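Packaging in Use, Handout 6
The Divided Carrier: What the Compartments Do and What People Say They Do

Notes by Szu-yu Cheung. Read before the session and bring one multi-bottle carrier from home or from a store. Cardboard, plastic or wire, any of them will do.

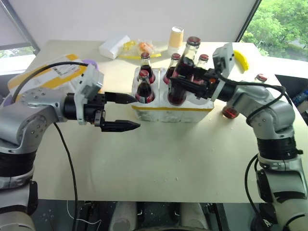
Fig. 1. White divided carrier with red-capped glass bottles: four in their compartments, one held at a tilt above it, one outside to the right.

1. The usual claim

Most packaging textbooks give the divided carrier a short paragraph. It holds bottles apart, it stops them breaking, it makes them easy to carry. All of this gets repeated in supplier catalogs, and I have yet to see a catalog that says how far apart, how much breaking, or easy for whom. Treat the paragraph as a sales position until you have checked it.

A divider does one thing for certain: it puts a layer of something between two pieces of glass. Whether that layer absorbs a knock depends on its thickness, on how it is fixed at the bottom, and on how much room the bottle has to swing before it touches. A thin wall in a wide compartment may do very little. The bottle picks up speed across the gap, pushes the wall over and meets its neighbor anyway.

2. Fit

Go back to Fig. 1 and look at the bottle held above it. Its neck leans to one side and its base to the other. A round bottle held at an angle takes up more width than the same bottle standing straight, so a compartment cut to the exact width of the base will refuse it until it is nearly upright. Designers call this lead-in and tend to leave it off the drawing.

The trade-off is plain enough. Loose compartments are quick to fill and let the bottles rattle. Tight ones hold well and slow everybody down, and the top edge of the divider gets chewed up by bottle bases. When a supplier tells you its carrier is both snug and fast to load, ask to load one yourself with the other compartments already full. The last bottle is the test. The first one proves nothing.

Note also how the neighbors get in the way. In the figure the held bottle partly hides the one at the center rear. A person filling a carrier from the front has the same trouble: the bottles already in block the view, and the hand covers what is left. Filling the rear row first helps. I would still like to see that measured before anyone prints it as a rule.

3. Surface

The walls of the carrier in Fig. 1 are wrapped in a glossy material, slightly crumpled, with a thin golden-yellow strip along the upper front edge. Students like to say that a shiny surface "looks premium." Maybe it does, on a shelf, on day one. Gloss also shows every crease. Ask what the same carrier looks like after a week in a stock room, and whether the wrap adds any stiffness or simply covers what is under it. You can't tell by looking, and neither can I.

Color is a weaker argument than it gets credit for. Red caps over a dark red drink against white walls make a strong contrast, and a strong contrast makes it easy to spot an empty compartment. I accept that much. I don't accept that it sells more drinks, at least on the evidence I've been shown.

4. Two supplier sheets

Copies are in the course folder. Both describe divided carriers for glass bottles.

Modavel: claims its carrier is good for "over 1000 uses." There is no account of what counts as a use. Picking it up empty? Carrying it full down a flight of stairs? Without a definition the number is decoration.

Stanel: reports 112 loading trials and 3 broken bottles. Better, because at least we have a count. The sheet leaves out who did the loading, how heavy the bottles were and whether the breaks happened going in or coming out. Going in and coming out are different motions and should be reported separately.

Sembiring is mentioned in a footnote on the Stanel sheet as the maker of the dividers. I asked for their test method in November and have had no reply.

5. Exercise (in pairs)

Use your own carrier and empty, clean bottles. Fill it 14 times, swapping roles halfway. Your partner keeps the record.

Write down:
which compartment was filled last
whether the base touched the divider on the way in
whether any two bottles touched each other
whether the carrier slid on the table

Then turn the carrier end for end and fill it again without changing your standing position. If your results change, say so, even if it spoils a tidy chart. Please don't average away the one bad run. It is probably the most useful line on the page.

6. For the written assignment

One page on a single claim made about a divided carrier. State the claim in the seller's words, then say what you would need to see before believing it. The Flestico brochure is available to anyone who can't find a claim elsewhere; page two alone should keep you busy.

Hand in the trial record with the page, in pencil if that is how you kept it.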